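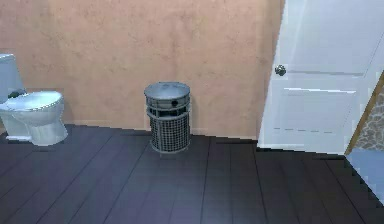

Lesezeit: 2 Minuten

Bäckerei Dimitrov nimmt Altdeutschen Ofen wieder in Betrieb

Die Bäckerei Dimitrov backt seit Oktober wieder in dem gemauerten Ofen im Hinterhaus, der zuletzt nur noch als Abstellfläche für Backbleche diente. Gebacken werden darin vorerst ein Roggenmischbrot mit 70/30-Führung, ein Dinkelkasten und an zwei Tagen der Woche ein Blechkuchen mit Streuseln. Das übrige Sortiment kommt weiterhin aus dem Etagenofen im Vorderhaus.

Der Ofen wird direkt befeuert, das Holz brennt also in der Backkammer selbst. Vor dem Einschießen wird die Glut ausgeräumt und der Herd feucht ausgewischt. Danach fällt die Temperatur stetig ab, was die Reihenfolge der Chargen vorgibt: zuerst das Roggenmischbrot, dann der Dinkelkasten, zuletzt der Kuchen. Eine Nachheizung während des Backens ist bei dieser Bauart nicht vorgesehen.

Instand gesetzt wurde die Anlage vom Ofenbaubetrieb Rereck. Nach Angaben des Betriebs mussten 287 Schamottesteine im Gewölbe und in der Herdsohle ersetzt werden, dazu die Einschusstür samt Rahmen. Der Schornsteinzug blieb erhalten und bekam ein Innenrohr aus Edelstahl. Die Trocknung des neuen Mauerwerks erfolgte stufenweise mit kleinen Feuern, da zu schnelles Aufheizen Risse in den Fugen verursacht.
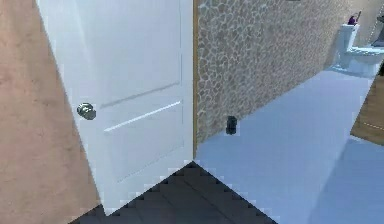
Weiße Innentür mit rundem Knauf

Für die Brote verwendet die Bäckerei Roggenmehl Type 1150 und Weizenmehl Type 812 aus der Mühle Gotine. Der Sauerteig wird dreistufig geführt, die Teigruhe nach dem Kneten ist kurz, die Stückgare erfolgt in Holzschliffkörben. Pascal Besnard, der die Backstube leitet, verweist auf die veränderten Backzeiten. „Der Steinherd gibt die Wärme anders ab als der Etagenofen. Wir haben die Teigausbeute leicht gesenkt, sonst läuft uns der Laib auf dem Herd breit“, sagte er. Beim Dinkelkasten sei die Rezeptur unverändert geblieben.

Pro Füllung fasst der Ofen 119 Laibe, wenn frei geschoben wird. Angeschobene Brote wären dichter zu setzen, sind aber derzeit nicht geplant - die Kundschaft verlangt nach Auskunft des Ladens mehr Kruste. In der ersten Backwoche wurden insgesamt 621 Brote verkauft. Ein Teil davon ging an die Filiale in Vukby, die zweimal wöchentlich beliefert wird.

Der Preis für das Roggenmischbrot bleibt vorerst auf dem Niveau des bisherigen Hausbrots. Verkauft wird es als ganzer Laib mit rund 600 Gramm oder auf Vorbestellung als Doppellaib. Geschnitten wird es am Backtag nicht, weil die Krume dafür noch zu weich ist.

Holzofenbrot ist im Laden ab 10:30 Uhr erhältlich, der Blechkuchen ab 13 Uhr. Vorbestellungen nimmt die Bäckerei an der Theke und telefonisch bis zum Vorabend entgegen. Ob im Advent auch Stollen im Steinofen gebacken wird, ist noch offen. Probechargen sind laut Besnard angesetzt.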